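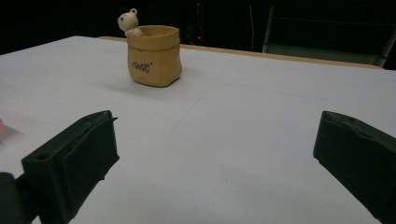 A thing that size is an ornament and will never hold anything useful, was the first comment we had when the plan for this project was read out in the seminar. The same person asked whether we had thought about using a drawer. We had, and the drawer is covered under Limits.

Small Holders on a Shared Table
Group report, Home and Everyday Design module
Short version. The full report is 3,214 words and includes the questionnaire.

Background

The shared study room at Tederden has one long table, and by May most of it is covered in things that do not belong to studying. Hair ties, combs, lip balm, chargers and keys get put down and left. The residence already supplies a large plastic box for this, but people told us they do not like digging through it. We wanted to find out if a small holder left out on the table would be used more than the box on the shelf.

What we used

Most of the holders came from Özkan, the homeware shop by the station, and the rest from the clearance shelf at Kivska. We chose ones that people might want to look at. The favourite was a small one with a little figure looking over the rim. We also had a plain mug, a tin and a shallow tray. Everything stood on a white surface so that it would be easy to see what had been left beside it.

Method

The trial ran for 5 weeks. Each holder had the table to itself for one week, except in the last week, when people could pick which one stayed out. We checked the table at 9 in the morning and again at 6 in the evening, and wrote down what was in the holder and what was next to it. At the end we gave out 50 questionnaires in the residence kitchen. For the satisfaction questions we used the Tekau sheet from the module handbook, with 2 questions taken out because they were about wardrobes.

We also tried the holders ourselves with our own things. Size was the main problem. A hair tie or a key goes in and stays out of the way. A hairbrush is awkward — it can go in handle first and stand up, or it can lie on the table next to the holder, and people mostly chose the table.
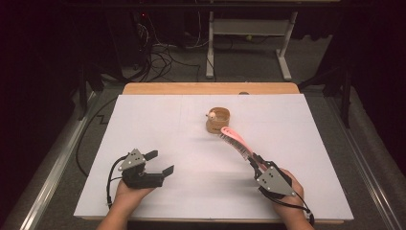

Results

The holders on the table were used more than the box, and this was true for every type we tried. The tray filled up fastest and was also the messiest, as coins and receipts ended up in it. The mug was taken to the kitchen twice and washed.

The one with the figure was chosen for the last week. Several questionnaires called it "cute" and one said it made the table look less like an office. It held less than the others and people seemed to accept this. They put in keys and lip balm and took the bigger things back to their rooms.

Limits

We did not test a drawer because the table has none and we were not allowed to fit one. The evening check was missed during reading week. We also knew many of the people filling in the sheets, so the scores may be kinder than they should be.

If we did it again

We would look for a taller holder for brushes and combs and put it next to the small one. We would leave the tray out of the trial.

This site uses cookies to remember your settings and to help us improve our pages. Accept all | Manage cookies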